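A thread on countertop ovens and the money they are supposed to save you.

Selisard has mailed every household in Stolard a flyer saying its countertop oven "pays for itself." I've now read the flyer, the small print, and the page the small print sends you to. I have some doubts.

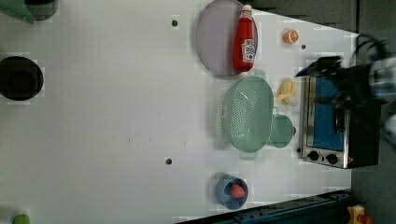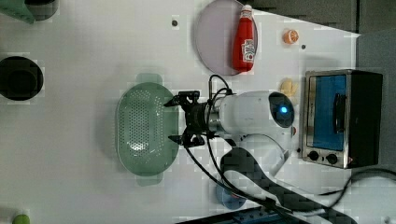 Posted for the Household Costs Desk, Zomuvwood Tenants' Club

The claim first. The oven costs $294. Selisard says the "typical home" saves $120 a year by using it in place of the big oven. So even if you believe every word, you wait about two and a half years to get back to zero. The flyer puts "pays for itself" in large type and leaves the wait to you.

Divide $120 by 52 and you get a little over two dollars a week. I went back over what I cooked last week: one tray of potatoes, one frozen lasagna, one lot of cookies. At Zomuvwood rates I can't see how my oven burned two dollars doing that, let alone how I'd save two dollars by doing it somewhere else.

To save that much you have to be spending a lot more than that to begin with. Who is? Somebody who runs a full-size electric oven most nights, on a high rate, for small meals that would fit in a small box. That person exists. I doubt they're typical.

Then there's the survey. "Based on responses from 2,780 homes." Sounds like plenty. Read down and the homes were people who had already bought the oven and registered it for the warranty. They were asked if they thought their bills had gone down. Thought! No meter readings, no bills, no comparison with anyone who didn't buy one.

I'd also like to know what month they were asked. If you buy an oven in October and someone asks in spring whether your power bill has dropped, well, mine drops every spring too, and I haven't bought anything.

A few people have told me the physics is sound: smaller box, less air and metal to heat, less power. Sure. I'm not arguing with that. A small oven does use less for a small job. My question is how much less, for the meals you cook, at the price you pay. The flyer has no line for any of that.

It also compares the small oven only with the big oven. Half of what people put in a countertop oven used to go in a pan on the stove or in the microwave. If you buy the thing and start baking your leftovers in it, you may be using more than before. I know I would. Toast with cheese on it would become a daily event.

And the big meals stay where they were. A roasting pan won't fit. A full sheet pan won't fit. So you keep the big oven, pay for the second one, and give up a piece of counter you were using for something else.

Counter space, by the way, is the cost that gets skipped every time. The galley kitchens in our buildings have one decent stretch of counter, between the sink and the stove. Put an oven there with the clearance the manual asks for and you're draining pasta over a chair.

Now the Sin app, which a lot of you asked about. Selisard says you can "track your savings" with it. I installed it. It asks how many times you used the countertop oven, then multiplies that by a fixed amount and shows you a green number. It has no idea what your electricity costs. It never asks about the big oven at all. It's a counter with a leaf on it.

What I'd do before spending the money: look at your last bill and find the rate per kilowatt-hour. Find the wattage on the plate inside your oven door. Multiply the kilowatts by the hours you use it and then by the rate. You'll come out a bit high, as the element cycles on and off, so you're being generous to the flyer. If the year's total is less than what you're told you'll save, you can stop there.

I did this for mine. It came out under their savings number. Their oven would have to pay me to run it.

None of this makes it a bad oven. It may bake very nicely. If your apartment gets unbearable in summer and you want to cook without heating the whole place, I can see the point, and I'd respect a flyer that said so. Same if your big oven is broken and the landlord is slow.

I wrote to Selisard and asked for the rate and the hours of use behind the savings figure. The reply thanked me for my interest and attached the flyer.

Last updated: Aug 28, 2026

Comments (4)

Guest: We have one and like it. Bill looks the same as ever.

stove_side: The clearance thing is real. Mine left a brown mark on the underside of the cabinet.

Guest: You left out preheating. The small one is ready much faster and that's where most of the saving is for us. Otherwise fair.

thirdfloorback: Did the same math, got a different result. But I bake bread four days a week, so maybe I'm their typical home.

Get the club's household costs newsletter once a month. Enter your email to sign up. You can unsubscribe at any time.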